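Applied Automation, Unit 7: Hand-Held Grippers as a Teaching Tool
Instructor: Beverley Ackroyd
Greenwood Technical Institute, Alville campus
Posted November 29, 2022

Read these notes before the lab session. They cover the Tusik hand-held gripper kit, which we have on trial until January, and they take the place of chapter 9 in the textbook. (Chapter 9 is fine, it's just older than most of you would like.)

1. What we are looking at

Up to now we have programmed arms by teach pendant: drive to a point, save it, drive to the next one. You all remember how long it took to get a clean pick on the bearing rings. The Tusik kit goes at the same job from the other end. You hold the gripper in your own hand, do the task the way you would like it done, and the kit records what the gripper saw and how the fingers moved. Later on, a policy is trained on those recordings and runs on an arm that carries the same fingers.

I've spent two weeks with it now and I really like it! It has changed how I think about teaching the whole grasping unit, and I want you to get your hands on it early so we have time to argue about it.

2. Getting a good recording

A recording of one task, start to finish, is called an episode. Each group should plan on 53 usable episodes. That sounds like a lot, but a short task goes by quickly once you find the rhythm, and most groups will be done well before the break.

Start with your fingers open and the gripper well above the table. Move at a steady pace. Beginners rush the approach and then freeze right at the object, and the policy will learn that freeze from you just as faithfully as it learns the grasp. Come in, close, lift, place, open, back away. Say it out loud if that helps, I still do.

Keep your other hand out of the work. The arm won't have one.

Two-gripper tasks need a partner or a bit of practice. If you work with a partner, agree on who moves first and stick with it for the whole set.

3. Picking a task

Blocks and cups are a good warm-up, and you can do them on the first day. After that I'd like every group to try something that bends. Cables are my favorite because everybody thinks they will be easy. A rigid part stays where you put it, while a cable has opinions at both ends, and the plug turns as you lift it. You have to think about where along the length to grab, and whether to go for the plug or the wire behind it.
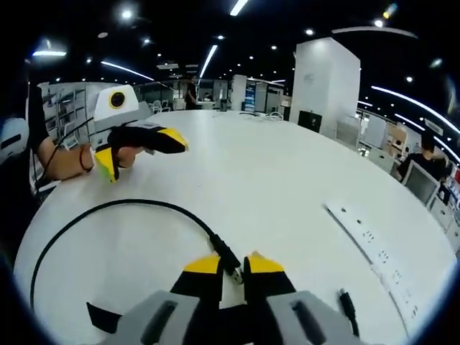 Grab too far back and the plug droops, so now you are steering a pendulum. Grab the plug itself and you have good control of the tip, but you may have nowhere left to let go when it reaches the socket. Try both and write down which one you would want a machine to copy. There is a real answer for each connector, and it is not always the same answer!

If your group gets hooked on this (mine did, when I was a student), ask me about insertion tasks. Those are harder to learn from recordings alone, and they would make a great final project.

4. How the kit compares

We also had the Rollow glove system on loan in the fall. My notes on the two, for anyone writing the review assignment:

Setup. Tusik wins easily. I had a first recording some 70 minutes after opening the case, and part of that was reading the manual twice.

Comfort. The glove is lighter. The gripper starts to tug at your wrist after a long set, so trade off with your partner.

Matching the arm. This is where the gripper shines. The fingers in your hand are the fingers on the arm, so what you can pick up, it has at least a fair chance of picking up. With the glove you are always translating from five fingers to two.

Software. Good, not great. The episode viewer is clear and quick, but sorting gets slow once you pass 300 recordings, and there is no undo when you delete. Please be careful with that button.

Documentation. Short and readable. The chapter on calibration skips a step - you need to restart the recorder after you save - and I have written to them about it.

5. For the lab

Bring your notebook and a task idea. Read the calibration pages beforehand and mark anything that isn't clear. Long sleeves should be rolled up.

Each group hands in its episodes plus one page on what you threw away and why. I grade the page more heavily than the episodes. A group that throws out a third of its work and can explain every cut has learned more than a group that kept it all.

6. Review assignment

Write up the kit as if our department were deciding whether to buy it. Say what it is good for, what it costs you in time, and which tasks you would still program by hand. You are welcome to disagree with me on any of section 4, and the best reviews last term did. Two pages, single spaced, with at least one failed episode described in detail.

Questions go to the course board, where the rest of the class can see the replies.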